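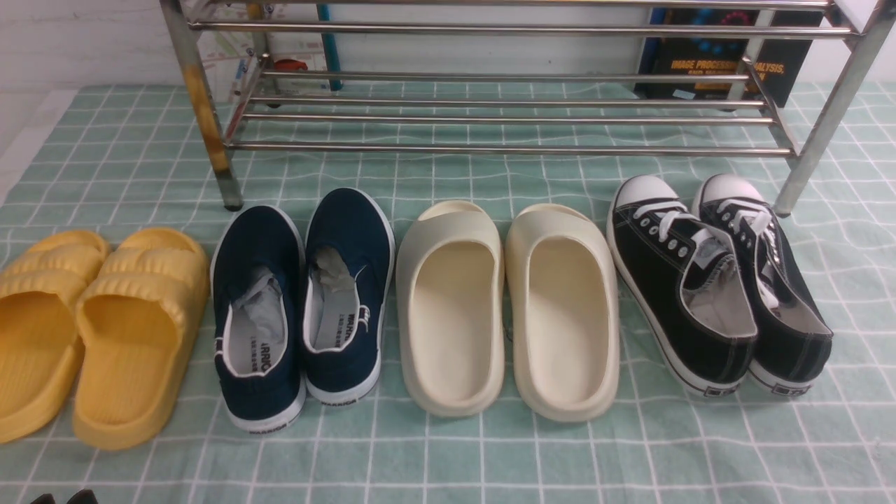
Stikness Housing Co-op - Entryways and Storage Group

Forum > Shared spaces > Shoe rack rules for the second floor

mapleandpine
Starting a thread for this so it stops filling up the laundry one. We have one steel shoe rack by the door and six people using it. I pulled four pairs off this afternoon and lined them up on the green tablecloth so I could wipe the shelves. Yellow slides, navy slip-ons, cream slides, black lace-ups. Before they go back I'd like to agree on what belongs on the rack and what goes in your own closet.

My suggestion is two pairs per person by the door, from November until the mud is over. Everything else goes in your room.

teodor_k
Two is fine with me. Slides shouldn't count though. They take up almost no room and everybody wears them to take the trash down.

mapleandpine
They take up more room than you think. The cream ones have a thick chunky sole and you can't stack anything on them.

gwen108
Navy slip-ons are mine, the Warriors. Please leave the tissue paper in. I washed them and the toes go flat if they dry empty.

rolandb
Why white tissue and not newspaper? Newspaper soaks up more and it's free.

gwen108
Newspaper left gray smudges inside my last pair. The insoles on these are white and I'd like them to stay that way. I save the tissue from packages.

rolandb
I've used newspaper for years and never had a smudge. Maybe you're putting it in while they're soaking. Let them drip over the tub for an hour first, then stuff them, then change the paper before bed.

Algirdas Lūse
Both work. Plain paper towels are my choice for canvas. Whatever you use, change it once, and don't put the shoes on the radiator. I did that with a pair and the sole came away at the toe.

On the rack question, I'd go by shelf and forget about a number. One shelf each for the people who want one, and you can put what you like on it.

teodor_k
There aren't enough shelves for that.

Algirdas Lūse
Then we buy a second rack. Burkulard has a narrow one for 141 with delivery, and it would fit on the other side of the door if the umbrella stand moves.

mapleandpine
I'm against spending that before we've tried two pairs each. We have about 2138 left in the floor fund and the hallway light still has to come out of it.

hollis_m
Agree with mapleandpine. Also can we talk about direction. I put mine in with the heels out so I can grab them. Half the floor does toes out and then you have to turn everything around to find your size.

rolandb
Toes out looks neater from the hallway.

hollis_m
Heels out is easier when your hands are full. You hook two fingers in the back and go.

gwen108
Heels out for me too. Slip-ons get their collars crushed if people grab them from the front.

teodor_k
I don't care which way they point. I do care about the grooves in the yellow slides, they hold grit. Whoever owns those, an old toothbrush and dish soap gets it out. Brush along the grooves, not across.

hollis_m
Yellow ones are mine. Will do tonight.

mapleandpine
OK, what I have so far:

Two pairs each by the door, slides included
Heels out
Damp shoes get stuffed with whatever paper you like and stay off the radiator
Second rack stays on the list, not buying yet

teodor_k
I still say slides shouldn't count, but I'll go along with it until spring.

Algirdas Lūse
Fine. I'll measure the space by the umbrella stand anyway and post the width here.

mapleandpine
Thanks. Shelves are wiped. Please come get your shoes by 8 pm, I need the tablecloth back for dinner tomorrow and it has to go through the wash first.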